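Los brazos de Pasik ya saben dónde va lo rojo

Texto: Arnulfo Ticona

A las siete menos diez, Snežana Vukadinović cuelga el abrigo, se recoge el pelo y va directa a ver qué ha pasado con las piezas rojas. Lo hace antes del café, antes de saludar a medio taller y antes de mirar la hoja de pedidos. Lleva dieciséis años en Pasik, un negocio de recuperación y reventa de juguetes de segunda mano, y durante casi todos ellos ha separado bloques por colores con las manos. Ahora enseña a hacerlo a dos brazos robóticos, y habla de ellos con la mezcla de cariño y exasperación que otros reservan para los aprendices.

«El naranja lo cogen de maravilla», me dice mientras nos acercamos al puesto. «Con el rojo todavía tenemos nuestras conversaciones».

Pasik ocupa una nave alargada en la calle Mészáros, entre una imprenta y un almacén de azulejos. Por la puerta de atrás entran sacos y cajas de donaciones, restos de guarderías que cierran, lotes de tiendas, armarios enteros de familias que se mudan. Por la de delante salen juegos limpios, completos y etiquetados. Entre una puerta y otra trabaja una plantilla de 60 personas, y lo que pasa en ese trayecto es mucho más complicado de lo que parece desde la calle. Un saco puede traer construcciones de cuatro fabricantes, medio rompecabezas, tres muñecas sin zapatos y un peluche que alguien echará de menos. Hay que abrirlo, repartirlo, lavarlo, comprobarlo y volver a montar con todo ello algo que un niño quiera abrir.

La clasificación por color siempre fue el cuello de botella. Es una tarea sencilla y larguísima, de las que dejan los hombros duros a media mañana. Zoltán Simon, jefe de taller, recuerda turnos enteros con cuatro personas inclinadas sobre la misma mesa. «Se hablaba mucho, eso sí», cuenta. «Yo me enteré allí de dos bodas y de un divorcio».

El cambio empezó en junio del año pasado, cuando Pasik firmó con Balgate, una pequeña empresa de integración que hasta entonces había trabajado sobre todo con laboratorios. El programa que mueve los brazos se llama Clamevow y se entrena con demostraciones: una persona los guía, repite el gesto una y otra vez, y el sistema va aprendiendo a reproducirlo. Para la primera tarea, recoger un bloque de la mesa y llevarlo a la bandeja de su color, se grabaron 400 demostraciones. Snežana hizo casi todas.

¡Y cómo se nota! Quien la haya visto trabajar reconoce su estilo en la máquina: la aproximación un poco de lado, la pausa brevísima antes de cerrar, la costumbre de soltar la pieza hacia el centro de la bandeja. Kristóf Vörös, el ingeniero de Balgate que pasa dos mañanas por semana en la nave, asegura que podría distinguir un modelo entrenado por ella de otro entrenado por él. «El mío es más rápido y se le caen más cosas», admite.

El puesto en sí cabe en un rincón. Dos brazos blancos de articulaciones negras, montados en un raíl de aluminio; al fondo, tres bandejas en fila, con el verde a la izquierda, el naranja en medio y el rojo a la derecha. La tela de helechos y florecillas que cubre la mesa la eligió Snežana en un mercadillo, y el papel de damasco de las paredes salió de un rollo que sobró de la reforma de la tienda.

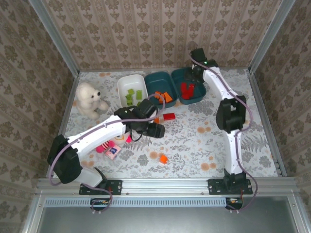 ¿Qué hacen ahora las personas que antes clasificaban a mano?

La mayoría ha pasado a revisión y montaje de lotes, dos secciones que arrastraban retraso desde hacía años. Otras se turnan en el puesto de los brazos, donde graban demostraciones, corrigen errores y deciden qué objetos nuevos conviene enseñar.

Nadhirah Ismail es una de las que se turnan. Llegó a Pasik hace tres años, a la mesa de clasificación, y reconoce que el anuncio de los brazos le quitó el sueño una semana. Hoy dirige las sesiones de la tarde. Me enseña su cuaderno, lleno de dibujos de pinzas y flechas, con anotaciones del tipo «entrar más bajo» o «no perseguir la pieza». La última entrada larga está fechada el 4 de abril y ocupa tres páginas: es el día en que consiguió que los dos brazos trabajaran a la vez sin estorbarse.

«Me puse a aplaudir yo sola», recuerda riéndose. «Luego llamé a Zoltán para que viniera a verlo, y delante de él chocaron».

Esa tarde en Pasik se aprendió bastante sobre turnos de paso, y Kristóf modificó después la manera en que un brazo espera al otro. Es lo que más me entusiasma de lo que he visto en esta nave: el saber circula en las dos direcciones. La gente del taller propone, el ingeniero ajusta, la máquina se equivoca de una forma nueva y alguien que lleva media vida entre juguetes entiende por qué. Una pieza translúcida confunde, un juguete de dos colores plantea una duda casi filosófica, y un bloque tumbado pide otra muñeca que uno de pie. Todo eso lo sabían las manos de Snežana mucho antes de que hubiera que explicárselo a un programa.

También hay quejas, y conviene escucharlas. El ritmo de los brazos es tranquilo, y en los días de mucha entrada todavía se monta una mesa manual para ir más deprisa. Algunos veteranos añoran la conversación, que en la sección de revisión se da peor porque cada cual tiene su lámpara y su banco. Y Nadhirah insiste en algo que la dirección tardó en aceptar: grabar demostraciones cansa, exige una atención distinta y debería pagarse como trabajo cualificado. Desde enero se paga así. El complemento costó varias reuniones y un par de portazos.

Los hombros, mientras tanto, lo agradecen. Zoltán guarda en su despacho las hojas donde cada trabajador apunta sus molestias al acabar la jornada, una costumbre anterior a los robots, y dice que las de clasificación se han vaciado casi por completo. En su mejor jornada hasta la fecha el puesto colocó 807 piezas. Alguien escribió la cifra con rotulador en el marco de la puerta, y ahí sigue.

El siguiente paso son las piezas pequeñas, ruedas, ventanas y figuritas, que hoy se separan con pinzas de filatelia. Kristóf está probando otros dedos para las garras y Snežana ha empezado a reunir en una caja de galletas los objetos más difíciles que encuentra, su «colección de maldades», como la llama. Me deja meter la mano: un timón, media bisagra, un sombrero de copa del tamaño de una lenteja.

«Este se lo pongo el último», dice, y vuelve a guardar el sombrero en la caja.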